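Progress report to Fultness: Okix sorting project, July
Prepared by Silvia Oravec

Collection is behind plan. The target for this stage was 1000 accepted examples of picking small toys out of a basket or putting them in. We lost most of the first fortnight to a loose cable, which Mawuli Boateng has now replaced.

Of the examples checked so far, 195 were rejected. Most had a late start on the recording or an operator who paused too long before closing the gripper. Ayten Gezer rewrote the operator notes and the reject rate has dropped, though we'd like another month of numbers before calling it fixed.

We kept to the wicker baskets you asked for. The weave is harder for the model to read than a smooth tray, and labelling takes longer as a result. Blocks and balls are both in use.

Wrist camera views from the basket work:

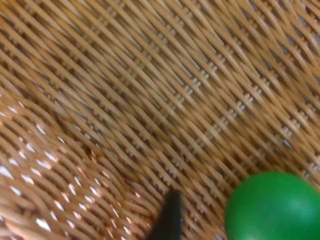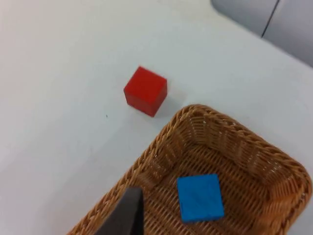 Training on the first batch has started at the Zikitz lab under Sizwe Mabuza. Early runs do well with cubes and poorly with anything that rolls, so operators will favour balls next month. The final target of 2000 examples stands. We request that the second payment be moved back by four weeks to match the revised schedule. Spending is within budget apart from the cable and one extra labelling shift.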